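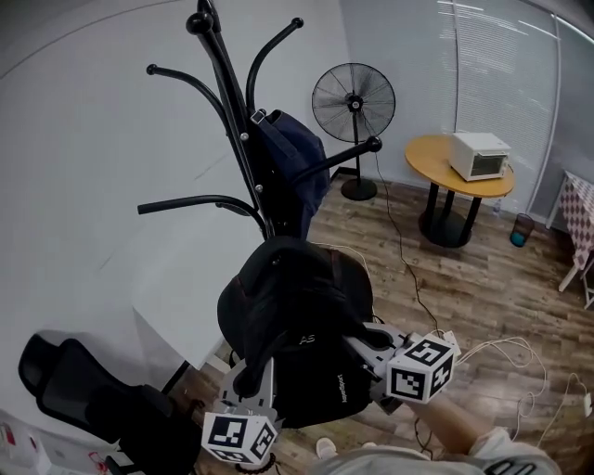

What should a small lab look at first when it compares two grippers?

How each one handles straps, cords and cloth, and how a person's wrist feels after an hour of doing it. Payload and stroke come later, if they come at all.

I have sat through a lot of gripper comparisons, and most of them are block comparisons. Somebody puts a wooden cube on a mat, the fingers close, the cube goes up, the cube goes in a bin. Both grippers score well. A chart gets made. Then the buyer takes one home and asks it to lift a backpack off a coat rack, and the chart is no help to him at all.

A backpack hanging on a rack is a miserable object for two plastic fingers. The strap twists. The weight sits below the point you grab. There is often a second bag hanging close by, and the curved arms of the rack stick out right where your knuckles want to go. To take the thing down you have to lift before you pull, and a person learns that by the age of four. I don't see it tested on any data sheet I've been handed.

So when Mieke Geerts told me her group at Troddale was comparing two handheld grippers on household jobs, I was more interested than usual, and about as doubtful as usual. The first is the Zurkari, light, with a long finger. The second is the Claeys, shorter and stiffer. Each got 25 tries at each of 11 jobs, with the same person holding both.

My doubt starts with that last part. A handheld gripper is a gripper with a very good arm attached, namely yours. When Ruben Goossens goes for a backpack strap, he leans, he turns his elbow, he feels the drag through the handle and gives a little. The marker cubes on the fingers tell the cameras where the fingers went. They say nothing about how hard he felt the strap pull back. Put the same fingers on the Clalolano arm they have in April's budget and you will get the path without the feel.

Geerts says this is fine, that the path is most of it. Maybe so for cups. I watched Ruben rescue a strap that had slid to the tips of the Claeys by rolling his wrist and catching it on the way down. It went into the log as a success. I asked which part of that was the gripper's success and got a shrug from Lieven Van Dijk, who keeps the log and seemed to have wondered the same thing.

The other trouble is practice. The Zurkari always went first, in the morning, and by the time the Claeys came out Ruben had already worked out the trick for every job. Swap the order every day and I'd trust the numbers more. Rianne Boersma has asked for a second operator too, a left-handed one, and she should get her way.

None of this makes the work worthless. I would take one afternoon of bags and cords over a year of cubes, and I'd like to see the failures published with everything else, including the ones where the whole rack came along with the bag. But please stop calling the result a gripper ranking. It ranks two grippers in one man's hand, and the hand is doing a lot.

If I were spending the money I would buy the cheaper of the two, whichever that is by the time the quote comes in, and put the difference toward spare fingertips. Both pairs were scuffed by the second week.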